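Visit report: Bromamano manipulation lab, software group
November 2019

The visit was arranged to look at the control and planning stack behind Bromamano's two-arm tabletop cells. Hardware was covered in the June report and is left out except where it affects the software. Our host was Tiruwork Negussie. Robel Gebretsadik and Lawal Uzor ran the sessions at the cells.

Stack overview

The software is split into four processes: perception, scene state, planner and arm control. They talk over an in-house message layer called Flerneo, which timestamps every message at the sender and refuses anything older than a configured limit. Lawal Uzor showed us the limit being lowered until the planner began to starve. It degraded cleanly – the arms held position, the log named the late process, and motion resumed when the limit was raised again.

Configuration lives in one file per cell. Changing a task does not require a rebuild, but changing the set of object classes does, and a rebuild means restarting perception. The group would like to remove that step. No date was given.

Perception

The test task is bottle to tray: find each bottle, decide whether it is upright or lying, pick it, and stand it on the tray. Transparent plastic is a poor case for depth sensing, and the group has stopped relying on depth for the bottle body. A segmentation network works on the color image from a fixed camera, and a second stage fits a cylinder axis to the mask. The cap and the label are treated as landmarks, both being opaque.

The current model was trained on 942 labeled images, with 225 more held back for evaluation. Highlights on the plastic remain the main source of broken masks. A mask that splits in two can produce two short axes where there should be one, and the fitting stage merges them only if they are close to collinear.

The target state is checked separately. A bottle counts as placed when its fitted axis is near vertical and its base falls inside the tray outline. With one bottle standing on the red tray and the other lying on the white table to the right, the checker should return one placed and one open, and the open one goes to the planner with its cap direction attached. 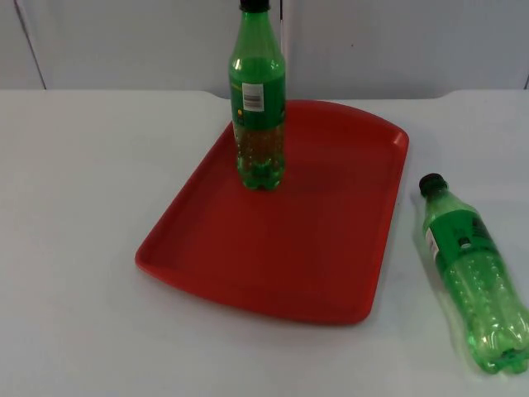 Wubit Nigatu asked what happens when the upper end of a standing bottle is outside the camera view, and whether the axis fit can be trusted from the body alone. Robel Gebretsadik answered that the fit is accepted with a wider tolerance, and that the height is then taken from the class model instead of being measured. He conceded that this fails for a bottle of unlisted size.

Planning and control

The planner, Flolton, samples grasps along the fitted axis and scores them by clearance and by the wrist rotation needed to bring the bottle upright. Arm assignment is decided before the motion search, which keeps the search small but sometimes picks the arm with the longer path. Joint planning for both arms exists on a branch and was not shown.

Liquid is not modeled. A partly filled bottle shifts its weight during the turn, and the controller handles this by capping wrist speed for every bottle, full or empty. We thought this conservative. Kidus Ambaye pointed out that the cap costs little compared with the time spent in the search.

Tooling

The replay tool, Baptiste, was the most useful thing we saw. It loads a recorded run, steps through all four processes in sync, and lets one of them be swapped for a newer build. The archive holds 1,312 runs. Regression runs go through it nightly, and a change in any placed/open decision blocks the merge until somebody has reviewed it.

Points to follow up

Log format for Baptiste, and whether our own recordings can be converted.
Behavior of the merge step when two bottles lie end to end.
Access to the joint planning branch.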